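In praise of the boring black sofa

I've spent most of October arguing with a planner, and I've come round to an opinion that Dorin Coman, who sits opposite me, thinks is daft. We put far too much effort into clever planning and hardly any into the dull question of what the software believes is in the room.

Everyone at Marnham loves a planner. Fair enough, so do I! You give it a goal, it hands back a tidy list of steps, and you feel like a genius until Tuesday's batch of 616 simulated runs comes in and 124 of them have failed. I read through the logs with a big pot of tea (Amber Prins did the second half, bless her) and most of the plans were perfectly sensible. They were just plans for some other room. An object had been missed, or two had been merged into one, and off went the planner, cheerfully tidying a world that didn't exist.

Take the living room I keep going back to. A purple cushion on a black sofa is a gift, any old colour threshold will find it. The black pillow leaning on the backrest is where I'd put my money on trouble, and as for the thin white thing on the seat, I wouldn't like to swear whether it's a remote, a pen or a strip of paper. I'd love our software to be as willing to say so.
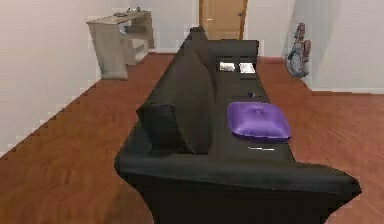

Let the thing say "don't know"

Our object list has no room for doubt. The detector gives its scores, we keep the top label, and the rest goes in the bin before the planner gets a look. Dorin says carrying 3 guesses per object makes the search crawl, and he's right, it does. I'd still take a slow planner that goes for a second look over a quick one that commits to nonsense.

Iona Skinner has a branch that passes the top 2 labels through and adds a "look again from the other side" action. It's scruffy and the tests are a disgrace, but I want it merged before anyone touches the search code again. Dorin can have his faster heuristics after that, and I'll even review them.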